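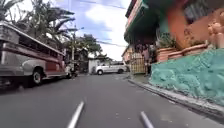 Los libros que vuelven a casa

Queridos lectores y queridas lectoras: empezaba yo a escribir estas líneas con la intención de hablarles del taller de encuadernación, que también tendrá su espacio, pero se me cruzó por delante el cuaderno de préstamos de la biblioteca Hijazi y ya no pude pensar en otra cosa. Desde que abrimos el servicio de lectura a domicilio llevamos 3.173 préstamos anotados, casi todos con la letra menuda de Meron Tefera, que sigue apuntando a mano aunque tengamos el programa en el ordenador (y yo se lo agradezco, porque el programa no guarda los comentarios al margen).

Para quienes se incorporan ahora al boletín, el servicio funciona de manera muy sencilla. Ustedes llaman por la mañana, antes de las once, nos dicen qué les apetece leer – o qué no les apetece, que a veces ayuda más – y por la tarde pasamos con una bolsa de tela y dos libros. Se quedan con ellos cuatro semanas. Si no los han terminado, vuelven a llamar y listo, que aquí no hay multas.
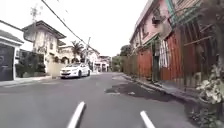 Calle estrecha del barrio, con su remiendo de asfalto más oscuro.

Una de nuestras lectoras más fieles es Shewit Teshome, que a sus 73 años ha decidido leerse entera la estantería de novela policíaca, por orden alfabético y sin saltarse a nadie. Va por la letra G. Le pregunté si alguno se le había atragantado y me contestó que sí, que dos, pero que los acabó por educación. Su vecina Liya Jemal prefiere los libros de viajes y los de jardines, y entre las dos han montado una especie de sucursal en el rellano, donde se cambian los libros antes de devolvérnoslos. Luego no hay quien cuadre las fichas, pero qué alegría da ver un libro tan manoseado.

En julio nos llegó además una donación preciosa. Fasil Beyene, que tuvo durante media vida la papelería Tokbridge, nos dejó más de 1.023 títulos, muchos de poesía y bastantes con dedicatoria. Todavía los estamos clasificando. Han aparecido entre las páginas billetes de autobús, una receta de lentejas y varias flores secas; la receta la hemos copiado y está colgada en el tablón de la entrada por si alguien se anima.
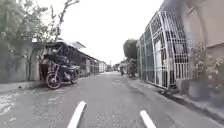
Día de cielo blanco sobre el asfalto gastado del vecindario.

Y ahora, dos peticiones. La primera, que revisen la mesilla de noche, porque nos faltan varios tomos de cuentos y sospecho que andan dormidos debajo de alguna revista. La segunda, que nos avisen si necesitan letra grande: tenemos más de la que se ve en el catálogo, y Eldana Abdella conoce esa sección de memoria.

Las solicitudes se recogen por teléfono o en el mostrador, de diez a una. Pregunten por Eldana o por mí, y si no estamos, dejen la nota en la caja azul.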